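Gripper Release Fault: Frequently Asked Questions

Dukmont Automation Support
Last reviewed: May

This page answers the questions most often received from sites affected by the release fault on the Gelo two-finger gripper when used with Savolis control software. It applies to cells handling round parts from the side. Sites using the suction tool are not affected and need take no action.

What is the fault?

In certain conditions the gripper reports a firm hold on a part when the holding force has already dropped. The arm then carries out its lift and travel moves as normal, and the part may slip or fall. The controller does not raise an alarm at the time. In most cases an entry with code 601 appears in the event log once the arm has returned to its rest position.

How was it found?

The fault was first reported by the Simões site, where a part was dropped during a transfer between two stations. The part landed inside the guarded area and there were no injuries. The cell was stopped and its logs were sent to Dukmont for review. The review was led by Areeba Niazi of our product safety team.

What causes it?

The controller decides that a part is held by looking at two things: the position of the fingers and the current drawn by the motor. In the affected software the current is read once, at the moment of closing, and the result is kept until the next open command. If the fingers settle after closing, as can happen on a part with a curved side, the force falls and the stored result is out of date.

Flat-sided parts are much less likely to show the problem, as the full face of the finger rests against them. On a cylinder the area of contact is narrow, and a small error in the approach angle matters a good deal more.

Has the fault been reproduced?

Yes. The closing sequence was rebuilt in simulation and run 600 times with small changes to the approach angle and the height of the fingers. The force loss appeared in 195 of those runs. The same behaviour was then confirmed on a test cell with the guards closed and the arm at reduced speed.

The simulated part is a plain dark grey cylinder held between the two fingers, one on either side. The view used in the review looks down on the round top of the part from close up, with the left finger against its side.

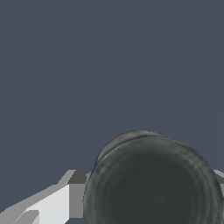 Is it safe to keep running the cell?

A cell may continue to run if all guards are fitted and working, no person can enter while the arm is moving, and the temporary settings described in the next answer have been applied. Cells in which people and the arm share a space must be stopped until the corrected software has been installed. This applies even where no dropped part has been recorded.

What temporary settings should be used?

Set the hold check to "continuous" in the gripper menu, and set the settling delay to 900 milliseconds before any lift. The cycle will be slower as a result. Please do not raise the closing force to make up for the fault - this can mark the part and does not prevent the fingers from settling.

The change must be made by a person authorised to alter safety-related settings, and recorded in the cell's maintenance file.

What should we do if a part is dropped?

Press the emergency stop and wait for the arm to come to rest. Do not reach into the cell to catch or recover a part. Once the cell has been locked off in line with your site procedure, remove the part and check the finger pads for wear or damage. Save the event log before restarting, as older entries are overwritten.

We have entries with code 601 but no dropped parts. Should we report them?

Yes. The entry shows that a loss of force was recorded, whether or not the part fell. Send the log together with the part drawing and the approach path in use.

When will corrected software be available?

The correction has been written and is now under test. It reads the motor current throughout the move and stops the arm if the force falls below the set limit. Registered sites will be told when it is released, and the temporary settings should stay in place until then.

Will the gripper itself need to be replaced?

No. The review found no defect in the fingers, the motor or the wiring. Worn pads should be replaced in the usual way.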